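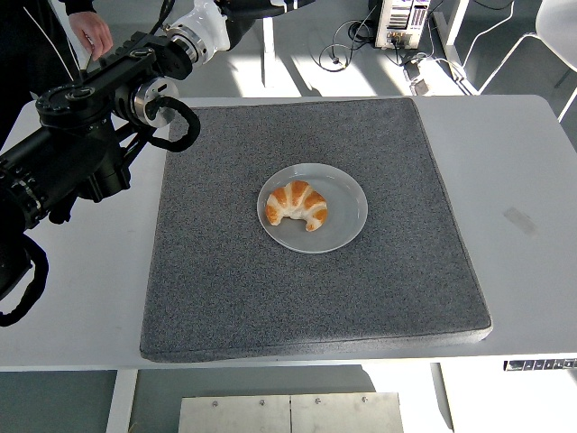

Trorkwood open day, 26 January 2023

The Phromma people open their workshop in Trorkwood to the public twice a year, in January and in July. July has lemonade. I went in January, with a visitor badge that said 209 and a coat I carried the whole time, having missed the hooks by the door.

What follows is the gallery for the club page, with a line or two for each stop on the tour. Carolina Antunes asked me to keep it short and leave out the parking. The parking was terrible.

The welcome talk
Siyabonga Ndlovu runs the place and gave the talk standing up, next to a perfectly good chair. We learned that Phromma works on arms for small kitchens and cafeterias, that the arms are slow on purpose, and that we would not be allowed to race them. A boy in the front row took this last point hard.

The breakfast bench
One croissant, one white plate, one gray speckled mat, and a large black arm coming down beside them like a crane sent to collect a button. The arm is called Ulis. It spent most of my visit considering things.

The person in black
A hand is up by the mounting bar, fingers around something small. I have looked at this many times and still couldn't tell you what the something is. In my experience of demonstrations, there is always a hand up by the mounting bar.

Cables
My brother-in-law is an electrician, and the floor behind the table is for him. There is a white box, a white power strip and a good deal of black cable that has been left to follow its own interests. The arm has a couple of loops of its own, one of them curled over the side of the mat.

The mat
I asked Cristóvão Magalhães about the mat, expecting a short answer. They have been through 4 kinds. Cork was too slippery, rubber made the plate stick, and he would rather not discuss the bath mat. The current one is thick, gray and felt-like to look at, and he is fond of it in a way I recognized from people with new kitchen counters.

The pick-up demonstration
We were told to stand behind the yellow tape, and we did, mostly. Ulis went down toward the plate, stopped, went up again, and stopped. Siyabonga said this was planning. On the next try it got hold of the croissant and moved it the width of a hand, and people clapped much harder than they ever have for me at breakfast.

Questions from the floor
"Does it do toast?" Not yet. "Could it butter the toast, if there was toast?" Also not yet. "Why a croissant?" Américo Coelho took that one. A croissant is curved, it flakes, and no two are the same shape, so an arm that can manage one will find a bread roll restful. I thought that was the best answer of the day – it was also the only one I managed to write down.

The Sketar screen
Sketar is the program that shows what Ulis thinks it is looking at. Afonso Brandão had it open on a laptop and let us crowd in around him. On the screen the plate was a blue ring and I was an obstacle. Several of us tried waving to see if we could be promoted to something else. We could not.

The desk
A small thing, but I liked it. The table has a little black-and-white control strip under its front edge, at the right-hand end, the kind you get on a desk that goes up and down. I asked whether Ulis minded being raised and lowered. Cristóvão said that please, please, I should not touch it.

Refreshments
Coffee in the corridor, with a plate of pastries for visitors. By the time our group came out there were 2 left and a line for the coffee. We moved them considerably faster than the arm did, with no planning stage at all.

Going home
They had 330 people through over the day, according to Carolina, who was handing out the badges and should know. If you want to come in July, put your name on the sheet at the club desk and wear shoes you can stand in. Bring the kids, too. The boy from the front row has been told he can ask about racing again.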